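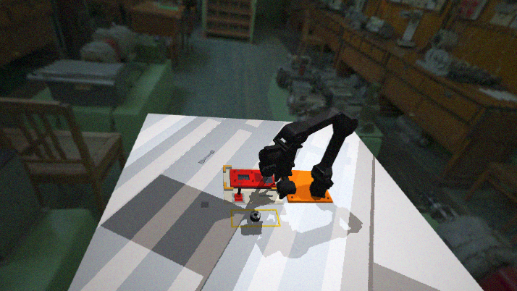 Dye notebook – madder and weld, second round

29 Aug 2023

Started late, kettle tripped the sockets again. So-yul moved the urn to the other wall and it behaved after that. Must label that plug.

Aim for the day: get a proper repeat of the madder red from the Tambunan wool, and find out if the weld from the allotment bed is any good or if we are back to buying it in.

Wool

Scoured last night, left in the sink with the lid on. Water still a bit yellow this morning so gave it another rinse. Skeins tied in figure of eights, loose, four ties each. Two of Orla's ties were too tight on the last lot and left pale bands, see back a few pages. She says they look deliberate. They don't.

Total dry weight 800 g, weighed before scouring. Split into eight skeins, all 100 g near enough.

Mordant

Alum at 12 per cent of dry weight, so 96 g. No cream of tartar this time. Yurani is convinced it pushes the madder towards orange and I would like to see it without before arguing any more.

Dissolved alum in a jug of boiling water, into the big pot, topped up, wool in damp. Brought up slowly over an hour, held just under a simmer for another hour, then heat off. Should have been left overnight but I was impatient and took it out when I could get my hand in. Note that for when it all goes wrong.

Madder

Roots from the Sisum sack, the older ones, chopped not ground. 400 g soaked since the day before yesterday. Poured off the first water (brown, smelt of wet dog) and kept it in a bucket in case somebody wants it for the exhaust bath.

Added a spoon of chalk. Our tap water is soft here and last time without chalk we got that flat brick colour Wiesława hated.

Temperature is the whole thing. Kept it at 60, thermometer clipped on the side, and stood there like a lemon turning the ring up and down. It crept to 68 once while I was on the phone to Plutent about the missing delivery. Down again in a few minutes with a jug of cold.

Skeins 1 to 4 in. Two hours, turning them every so often with the stick. Left to cool in the pot.

Colour wet: deep, proper red, slightly to the blue side. Wet always flatters. Will write the dry colour in the margin.

Weld

Tops cut from the bed by Ilham, whole plants, flowers and seed heads and all. Dried in the shed for 14 days. Bit of mildew on the bottom bundle so I threw that out, final weight after picking over 647 g. Way more than needed for what was left, so used 400 g and hung the rest back up.

Simmered for an hour, strained through the old pillowcase. Liquor looked like weak tea and I nearly gave up on it. Pinch of chalk and it jumped to bright yellow, lovely. Skeins 5 and 6 in for an hour.

Very good clear yellow. Better than the bought stuff from Fultutent, and I say that as the person who ordered it. Tell Ilham.

Skeins 7 and 8 kept back undyed. One for the iron test, one for the exhuast baths when I get to them.

Things that went wrong

Dropped skein 3 on the floor going to the sink. Picked up grit, rinsed out mostly.

Forgot to put the little tester pieces in with the madder. Will have to snip an end off skein 1 for the light test. Half of it in the window under card, half out, same as we did earlier in August with the onion skins.

Pillowcase has had it. Need muslin.

Drains: slow again. Poured the spent weld down in stages. Do NOT tip root bits down there, they go on the compost.

To do

Ring Plutent back about the alum order
Rinse 1 to 4 tomorrow, no soap until they have dried once
Ask Wiesława for her recipe for the weld over indigo green, she had it on a card somewhere
Exhaust bath on the madder, there is loads left in it, should get a coral at least
Find out who has the good scales – the spare set drifts by a few grams if you lean on the bench
Orla wants skein 5 for her sampler, fine by me once the tester is cut off it

Margin, added later: skein 5 dry, no change, still bright. Skein 1 dry, gone a shade lighter and more orange than it looked in the pot. So Yurani can stop blaming the tartar.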